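# Grikitz: Flaschensammlung im Maluleke-Haus geht weiter, Deckel bitte dran lassen

Kurz vorweg, weil seit heute früh ständig das Telefon geht: Ja, die Sammelstelle bleibt offen. Den ganzen August.

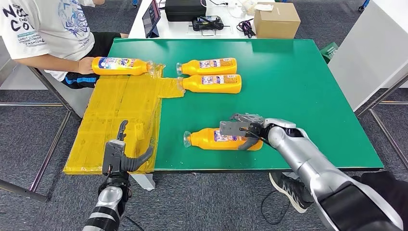 *Gelbe Flaschen auf dem grünen Tisch im Maluleke-Haus, alle auf der Seite liegend.*

Stand heute Mittag, 116 Waschmittelflaschen abgegeben. Die Ladengemeinschaft Stosto sammelt seit 3 Wochen im Erdgeschoss des Maluleke-Hauses, Eingang Hofseite, gebrauchte Plastikflaschen mit Schraubdeckel. Gesucht werden vor allem die großen, stabilen, also Waschmittel, Weichspüler, Reiniger. Getränkeflaschen gehören weiter in den Automaten oder in die gelbe Tonne. Werden trotzdem jeden Tag gebracht.

Was damit passiert: Die guten werden ausgespült, getrocknet, neu beschriftet und im Herbst an der Nachfüllstation im Laden gegen kleines Geld ausgegeben. Wer keine eigene Flasche dabei hat, nimmt so eine. Die schlechten (Riss, Deckel weg, Boden eingedrückt) holt die Firma Wornar ab, einmal im Monat, zusammen mit den Folien aus dem Laden.

Ziel sind 300 Flaschen bis zur Eröffnung der Station. Ob das klappt, da will sich bei Stosto niemand festlegen. Letzte Woche kam wenig, diese Woche auf einmal viel, vermutlich wegen des Aushangs am Bäcker.

## Wie sortiert wird

Ziemlich simpel. Ein Tisch, grüne Platte, dazu eine gelbe Unterlage, mit Klebeband zusammengestückelt. Flaschen kommen liegend auf den Tisch. Dann Deckel prüfen, Etikett ansehen, weiter zur nächsten.

Siobhán Mulcahy hat die Sammlung angeschoben und steht an den meisten Nachmittagen selbst im Raum. Sie sagt, der Deckel sei das Problem. "Die Leute meinen es gut und schrauben alles auseinander. Dann habe ich eine Kiste Flaschen und eine Tüte Deckel und nichts passt zusammen." Ihre Bitte also: zuschrauben und so abgeben.

Zweites Problem, die Reste. Ein Schluck Waschmittel am Boden ist okay, sagt Mulcahy, ein Viertel voll ist nicht okay. Halbvolle bitte zuhause aufbrauchen und dann wiederkommen. In der ersten Woche ist ein Karton durchgeweicht, der Boden vor dem Waschbecken war danach zwei Tage lang rutschig. Seitdem liegt auch dort Folie.

Etiketten können dranbleiben. Abgezogen wird im Haus, mit warmem Wasser und einem Schaber, und manche gehen sowieso nicht runter. Dann wird überklebt. Der neue Aufkleber nennt Inhalt und Abfülldatum und hat ein freies Feld für den Namen. Ein Muster hängt im Flur, wer Schreibfehler findet bitte melden (einer ist schon gefunden, "Waschmitel").

## Was es kostet

1.767 Euro hat Stosto für die Nachfüllstation zurückgelegt. Davon gehen Kanister, zwei Pumpen, Regal und Aufkleber weg. Die Sammlung selbst läuft nebenher, Miete fällt im Maluleke-Haus bis Ende des Monats keine an. Danach muß neu geredet werden. Der Raum wird ab Herbst wieder für Kurse gebraucht, und der große Tisch steht dann im Weg.

Kaufen kann man die Flaschen jetzt noch nicht, auch nicht "nur die eine". Preise stehen auch noch nicht fest. Im Gespräch ist ein Pfand, das man zurückbekommt wenn man die Flasche wieder bringt. Dagegen spricht der Aufwand an der Kasse. Entschieden wird das wohl erst wenn die Pumpen da sind.

Wornar berechnet für die Abholung nichts extra, solange die Ware sauber und getrennt ist. Gemischte Säcke bleiben stehen. Ist einmal passiert, gleich beim ersten Termin, es waren Joghurtbecher drin.

## Abgeben, kurz gefasst

- Maluleke-Haus, Grikitz, Hofeingang, erste Tür links
- nachmittags ab 15 Uhr, Schluss ist um 18 Uhr
- leer oder fast leer, Deckel drauf
- Farbe egal, Marke egal
- keine Sprühflaschen, keine Kanister über 5 Liter
- nichts, worin Rohrreiniger, Farbe oder Öl war

Nichts vor die Tür stellen! Der Hof ist Durchgang für die Nachbarn und bei Wind liegt alles bei den Fahrrädern. Wer zu den Zeiten nicht kann, gibt im Stosto-Laden an der Kasse Bescheid, dort nimmt man kleine Mengen an. Klein heißt, was in eine Einkaufstasche passt.

Große Mengen, etwa aus Ferienwohnungen oder vom Waschsalon, bitte vorher anmelden. Es gibt im Raum nur eine Wand mit Regal, und die ist zur Hälfte belegt.

Noch eine Frage, die öfter kommt: Warum nicht einfach neue Flaschen kaufen? Mulcahy winkt da ab. Die gebrauchten seien dicker, hätten einen anständigen Griff und einen Deckel, mit dem man gleich dosieren kann. "Die neuen, die ich mir leisten könnte, kippen um."

Die Nachfüllstation selbst soll im Laden rechts neben dem Eingang stehen, da wo jetzt die Kartoffelkisten sind. Die Kartoffeln ziehen nach hinten. Zum Start gibt es zwei Sorten, Vollwaschmittel und Spülmittel, Weichspüler erst mal nicht. Einen Termin nennt Stosto noch nicht. Die Pumpen sind bestellt, eine davon wurde in falscher Größe geliefert und ging zurück.

Wer beim Ausspülen helfen will, einfach nachmittags vorbei kommen, Handschuhe sind da. Schürze besser selber mitbringen.

**Nachtrag, 16.40 Uhr:** Kartons werden auch gebraucht, stabile, möglichst mit Griffloch. Bananenkisten sind ideal. Bitte keine Schuhkartons mehr, davon steht der Flur inzwischen voll.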